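Ticket 567: Grasp planner rejects flat objects after update of wrist camera node
Project: Inavard
Opened by: Lowri Rowlands
Assigned to: Rhodri Gwynne
Status: waiting for review

Lowri Rowlands, 09:40
After I updated the perception package, the planner returns "no valid grasp" for every object that lies flat. Tall objects are still fine. I did restart Evik two times and the result is the same. The log says the segmentation mask is received, but the point cloud inside the mask has fewer than 200 points, so the planner stops.

Rhodri Gwynne, 10:15
Please send the value of min_depth in your config. In the new version the default was changed.

Lowri Rowlands, 10:32
It is 900. I did not set this value myself.

Rhodri Gwynne, 10:50
Then this is the cause of the missing points. The unit is millimeters and your wrist is closer to the table than that in the pre-grasp pose. Put it to 20 and run again, only the perception node, no motion.

Lowri Rowlands, 13:05 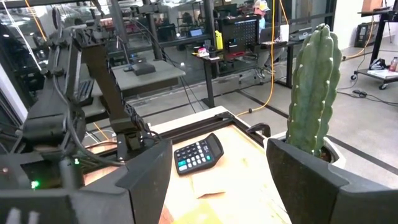

The mask is better with the new value, but there is a second problem. The table filter now joins neighboring flat things into one cluster. The calculator and the piece of tan cardboard just below it come out as one object, and the grasp center is placed between them. I also see that the fingers are inside the view, so I think the self-filter should remove them before clustering. Is there a parameter for this?

Rhodri Gwynne, 13:40
Yes, use_self_filter, it must be true. For the clusters, please make the tolerance smaller and attach the new log. I have asked Trefor Jenkins to review the default for min_depth.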